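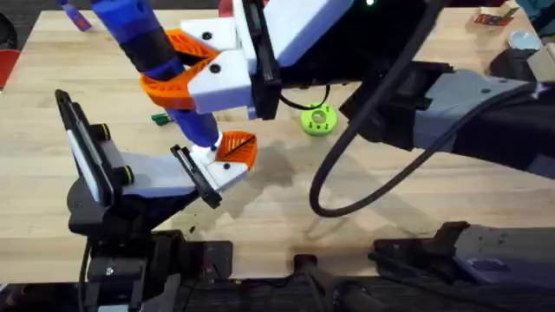

4.2 Grasp-width estimation on compliant fingers

The planner needs to know how far an object sits from the wrist before it can commit the second arm. On rigid fingers this comes straight from the jaw encoder. On fin-ray fingers it does not, since the ribs bend around the load and the encoder reads a width smaller than the true one. In Figure 3 the orange fingers of the right arm hold a long blue cylinder that runs at a slant across the workspace, and a slanted hold of this sort is the case our first estimator handled worst. It assumed the long axis of the object was normal to the finger plane. We replaced that assumption with a free tilt angle, fitted at 9 Hz from the overhead depth image and smoothed over the last few estimates.

The fit runs in a separate process from the arm controllers. Winico, our message layer, stamps each estimate with the time of the depth image it came from, and the controller drops any estimate older than its own last command. We recorded 1,848 grasps for tuning. Of these, 146 were set aside before any parameters were chosen and used only for the results in Section 5.

4.3 Collision margins between the two arms

Both arms are mounted along the same edge of the table and share most of the reachable space. Each link is modeled as a capsule. The fingers are modeled as two capsules per finger, with the radius increased to cover bending. The margin between capsules on different arms shrinks in a straight line as the commanded speed drops, so that the grippers can come close to each other when moving slowly. 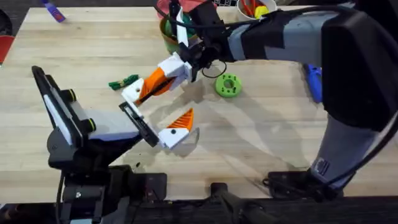
Emiliano Durán objected to this rule when he read an early draft. In his view a margin tied to commanded speed is unsafe whenever the arm lags its command, and he suggested that we use the larger of the commanded and measured speeds. We adopted the change. It costs a little time at the end of each approach – the margin now stays wide until the arm has really slowed – and it removed the false clearances we had seen in the August logs.

Cables are not modeled. We tried a chain of small spheres for the wrist cable, but the planner then rejected most approaches from the far side. The joint limits on the wrist were tightened instead.

4.4 Handover as a single plan

Earlier versions of Berkex planned a handover in two stages, first the giving arm and then the receiving arm. The giving arm often stopped in a pose the other could not reach. The current version samples both poses together and scores each pair by the distance from joint limits and by the clearance from Section 4.3. The sampler draws up to 3,000 pairs and keeps the best one.
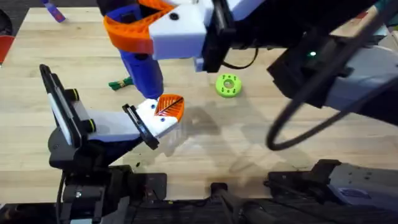

Pairs that fail the reach test are thrown out before the clearance check, as the reach test is far cheaper. If no pair survives, the giving arm rotates its wrist by a fixed step and the sampler runs again. After three such rounds the task is marked as failed and both arms return to their rest poses.

Figure 3. Two-arm workspace used for the tests in Sections 4 and 5.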